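Penon Folding Screen, Setup and Care Guide
Section 3: Placing the screen in a room

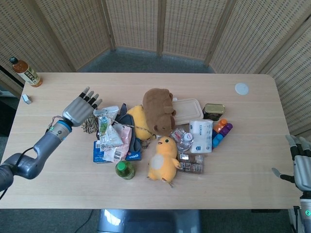
Before you start this section, the panels must be already joined as explained in Section 2. If the hinge pins are not pressed fully down, go back and finish this first. A screen with loose pins can stand straight for a while and then lean.

This section is for models Penon 3610 and Penon 3610-L. The older Kuvby screens use a different foot and have their own sheet. Please do not mix the feet of the two types, the threads look the same but they are not.

3.1 Choosing the place

1. Choose a floor that is flat and dry. Wood, tile and short carpet are all suitable. On a thick rug the feet sink unevenly and the panels will rub one against the other.

2. Keep the screen at least 15 inches from any radiator, heater or stove. Natural cane becomes brittle when it dries too much.

3. Look at where the sun comes in during the afternoon. Cane gets darker with strong sun, and if only two panels receive it you will see the difference after one summer. You may turn the screen around every few months so that both faces change color together.

4. Check that no door opens into the screen.

CAUTION: Do not put the screen in front of an emergency exit or over an air return opening.

3.2 Opening the panels

You need two persons for this work. The 3610-L is heavy on one side when it is half open.

1. Stand the folded screen upright, with the feet on the floor. One person holds it at both outer edges.

2. The second person takes the first panel by the frame and walks slowly outward. Never pull by the woven part.

3. Open the next panel in the opposite direction. Continue until all panels are open.

4. Adjust the angle between each two panels. The angle should be clearly visible from above, like a wide letter V. A screen that is opened completely flat will fall.

5. Let go of the screen, first one person and then the other. Push very lightly on the top of the middle panel. It should move a little and come back. If it continues to move, close the angles more and try again.

Note: New hinges are stiff. They become easier after you have opened and closed the screen several times. Do not put oil on them, the oil goes into the cane and makes a stain that stays.

3.3 Making a curved corner

Many customers use the screen to close off a work corner or a reading place in a bigger room. For this you can bend all panels in the same direction, so that the screen goes around the back and the two sides.

1. Put the furniture in its place first. It is much easier to bring the screen to a table than to bring a table inside the screen.

2. Start from the middle panel and put it behind the furniture. Leave enough space to pass your hand between the panel and the furniture, so you can clean there.

3. Bend the side panels forward, a little on the left, then a little on the right. If you bend one side all the way before the other, the feet on the opposite side will lift.

4. Look at the feet from floor level. Every foot must touch the floor. Turn the foot to the left to make it longer and to the right to make it shorter. The maximum is 17 turns. After this the foot can come out — please stop before, and use the flat pads from the accessory bag.

5. If you have electrical cords in the corner, bring them out under the panel, between two feet. Do not let a foot stand on a cord.

CAUTION: Do not fix lamps, shelves or coat hooks to the panels. The frame carries only its own weight. For lighting, use a lamp that stands on the floor or on the table, and keep the bulb away from the weave.

3.4 If there are children or animals in the home

Cats like to climb cane. We do not have a good solution for this, only to keep the screen folded when you are out of the room. For small children we recommend the wall strap (part Barkus B2), which you fix to the last panel and to the wall. Instructions are printed on the bag of the strap. With the strap fitted, the screen cannot be folded from that side, so think about this before you make the hole in the wall.

3.5 First weeks

The panels may make small cracking sounds in the first days, mostly at night. The cane is adjusting to the air of the room and this is normal. In October, or whenever you start your heating, the sounds can come back for a short time.

If the weave becomes loose, wipe the back side with a damp cloth and let it dry slowly in the shade. It will get tight again when it dries. Do this one time only and then wait one full day before you repeat it.

If a strand is broken, do not cut it. Write to us with the number from the label under the first panel. Screens with a number below 2000 were woven in our old Olteanu workshop, with a slightly wider strand, and we must send you a different repair set.

3.6 Moving the screen to another place

1. Remove the wall strap, if you have one.

2. Fold the panels in the reverse order of 3.2.

3. Close the cloth band around the folded panels, at half height. Do not use adhesive tape — it takes the finish off the frame.

4. Carry the screen upright, two persons. Do not drag it, the feet will bend.

For storage of more than one month see Section 5.

Text of this section: Edem Akpalu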